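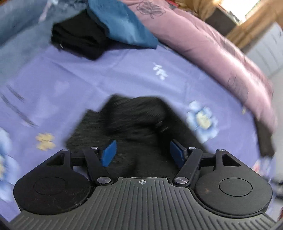
Is the bed a good place to sort and fold clean clothes?

It is good for sorting and for folding large things, and less good for small things and for anything that needs a crisp edge. A bed is wide and you can reach it from both sides, but it gives under the hand, so shirts want a table or a board.

Catalina Ocampo has been folding other people's clothes for most of her working life. She started in the back of a hotel laundry, moved to a dry cleaner's, and now works for Nestmont, a small firm that goes into people's homes to do washing, ironing and wardrobes. We met her at her flat in Penlow on a warm morning, with the windows open and a load in the machine, to ask how she deals with the heap that most of us leave on the bed until we want to sleep in it.

She began with the bed itself.

"Make it first," she said. "Pull the cover flat and tuck it if it can be tucked. People tip the basket out on top of an unmade bed and then they are folding the sheet in with the clothes. I have found a pillowcase inside a folded jumper. I have found a sock inside a duvet cover that went missing for a whole winter."

She tips everything out at the foot end and works towards the pillows. Big things come out of the heap before anything else: towels, sheets, jeans, dressing gowns. They are quick to fold and once they are gone the heap is half the size. Those piles go straight on to a chair or the landing, so that there is room to lay things out.

What does she do next?

"Tops, then trousers that aren't jeans, then whatever is left. I leave underwear and socks to the end and I don't fold them much. A drawer with the pants laid flat in it is nice to look at for a day."

We asked whether she sorts by person or by kind. In a house with one or two people, she said, it makes no difference. In a family she sorts by person, because the piles have to leave in different directions, and she gives each person a corner of the bed. At one house, where four children share two bedrooms, the corners run out, and the parents' clothes go over the back of a chair.

Black clothes take up more of her time than any other sort. She brought the subject up herself.

"A black T-shirt, black leggings and a black vest all look the same when they are screwed up. You pick up a lump and you don't know what it is. I shake it out from wherever I've got hold of it and find the neck or the waistband, and I don't try to fold before I've found that. If you start folding from the wrong end you only have to open it up again."

She does the dark things in daylight if she can, near the window. Navy and black are easily mixed up under a bedroom bulb, and she once sent a client off to a funeral with one sock of each. He told her about it on the next visit and was nice about it.

Lint is the other trouble. Her view is that it comes from towels more than from anything else, and that most of it can be kept off by washing towels on their own. For what gets through, she keeps a roller in her bag, and she uses it when the garment is lying flat, before the first fold.

"You do the front, turn it over, do the back, then fold. If you fold first you've shut it all inside. And change the sheet on the roller. I see people going up and down with one that stopped being sticky last month."

She does not care for throwing a light bedspread over the bed to see dark clothes better, though she knows people who do. The fluff from the bedspread goes on to the black things, she said, and then you are back where you began. A smooth cotton sheet does no harm.

The folding itself she showed us on a T-shirt. Face down, sleeves in, each side brought to the middle, then the bottom up to the shoulders, and once more if the drawer is shallow. It took her no time at all. She smoothed it once with the side of her hand at each stage and did not go back over it. Knitwear gets the same treatment, with fewer folds. Anything slippery, such as a lined skirt or a satin blouse, she hangs.

"I don't fight with slippery things. You put it in a drawer folded and by Sunday it has unfolded. Put it on a hanger."

Does she file clothes upright in the drawer, the way so many people now do?

"If the client wants it. It's good for T-shirts because you can see them all. It's bad for jumpers, they slump. And when the drawer is half empty everything falls over, so it only works if you've got a lot of T-shirts, and then my question is whether you wear them."

Her colleague Fadi Masri, who does the ironing on the larger jobs, disagrees with her about beds. He won't fold on one. He brings a folding table to each house and puts a towel over it, and he says his back thanks him. Ocampo agreed that beds are low. She kneels on a cushion for the middle part of a long job, and gets up for the sheets.

"Fadi is taller than me," she said. "The table is right for him. I can't carry a table up Matar Road, I've got the bags."

We asked about the heap that nobody gets to, the clean washing that is moved from the bed to the chair at night and from the chair to the bed in the morning. She has one herself. That surprised us a little, but she pointed through the door at it. It was mostly tea towels and a coat.

Her advice on the heap is to take out ten minutes' worth and leave the rest. She thinks people put it off when they believe they have to finish. She also thinks that most baskets sold in the shops are too large. Hers holds one machine load, and when it is full she stops filling it.

"If you own a basket that takes three loads you will have three loads on the bed," she said. "I tell people this and they say yes, and they keep the basket."

Creases came up as well. Clothes that have sat in a heap overnight can often be rescued without the iron. She lays them flat, sprays a little water, pulls the seams straight and leaves them until the other folding is done. Linen doesn't respond to this and neither does a good cotton shirt. Those go to the board, or to Fadi.

She had firm words on damp. A thing that feels cold at the waistband or under the arms is still wet, she said, and it should go back on the airer however much you want to be done with it. She tests jeans at the pockets and hooded tops where the hood joins. One damp pair in a closed drawer will make the whole drawer smell.

Odd socks she keeps in a bag on the wardrobe door. It is emptied on to the bed at the end of each month and matched up. Whatever has gone three months without a partner becomes a duster.

By this point the machine had stopped and she went to see to it. When she came back with the basket we asked whether there was anything she still dislikes folding.

"Fitted sheets I don't mind. I can do those. Children's tights, I dislike. They come out of the wash in a knot with everything else inside the knot. And dungarees. There's no good way to fold dungarees, you just do it and put them at the bottom."

She tipped the basket out at the foot of the bed and started on the towels.

Interview by Hadi Shboul. August 3, 2018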